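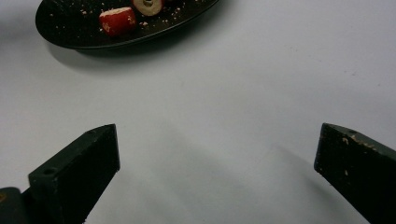 Vesela Golob writes: I put up two of the Hondo posts in front of a duplex in March, and we had three weeks of strong wind from the lake. Both are still straight. My only complaint is the paint on the cap, it got a scratch already on the first day when I leaned the post on my car.

Thank you, Vesela. We have changed the packing of the cap, and a small bottle of touch-up paint is now in every box. If you bought your post before the change, write to us and we will send you the bottle for free.

Hondo Yard Sign Post for Home Sellers and Agents
Made by Cullent

Item: Hondo post, full set
Price: $545 for the set of four posts
Color: white, black or dark green
Ships: in two boxes, please check that both arrived before you sign

The Hondo is a hanging sign post for houses that are for sale or for rent. It has one upright, one arm, and a steel foot which goes into the ground. The sign hangs from the arm on two hooks. Under the sign there is place for one small rider, for example "Open House" or "Price Reduced", and a second rider can be mounted on top of the arm.

We sell it as a set of four. Most small offices have three or four listings at the same time, and it looks better when all the houses have the same post. Single posts can also be ordered, but only in white.

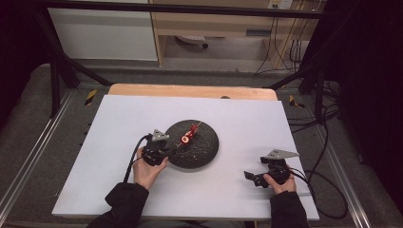
The steel foot is the part we worked on for the longest time. On the older model, the Paewai, the foot was a simple spike, and in sandy soil the post began to turn after some days, so that the sign was facing the neighbor. The foot of the Hondo has two flat wings, one on each side. You step on the wings to push it down, the same way as with a garden spade. In hard clay you will need a hammer and a piece of scrap wood. Please do not hit the steel directly.

Before you dig, call the local line for underground pipes and cables. In many towns the strip of grass between the sidewalk and the road is not part of the lot, and a sign there can be taken away by the city. Ask also the homeowners' association if there is one. Some of them allow only a sign in the window.

What is in the set
4 uprights
4 arms with hooks
4 steel feet
4 caps
1 bottle of touch-up paint
1 wrench

Signs and riders are not included. The hooks fit any panel with two holes at the top edge.

Flyer box
The Flanatent is our flyer box with a sloped lid, made for the Hondo and sold separately. It closes by its own weight, and the rain runs off to the front. It also fits on the Paewai if you use the longer screws, which you can ask for when you order. Put the box at the side of the post that is nearer to the driveway – people take a flyer more often when they do not have to walk on the lawn.

Care
Wash the post with mild soap and a soft cloth. Bleach makes the dark green turn dull. When a listing is sold, knock the soil off the foot before it goes back in the garage, and keep the posts lying flat. If they stand in a corner for a whole winter, the arm can bend a little.

Spare parts
Caps, hooks and feet can be ordered one by one. We made a first run of 2,000 feet and a further 1,000 caps in black, so these should be in stock until the end of June. Dark green caps take longer.

Returns
Unused sets can come back within 30 days in the original boxes. For a post which was already in the ground we cannot give the money back, but we will replace any part that has a fault in the welding. Send one photo of the part and your order number to Bogumił Zawadzka at the Cullent service desk. He answers on working days, mostly before noon.

Page last changed: 2020-05-15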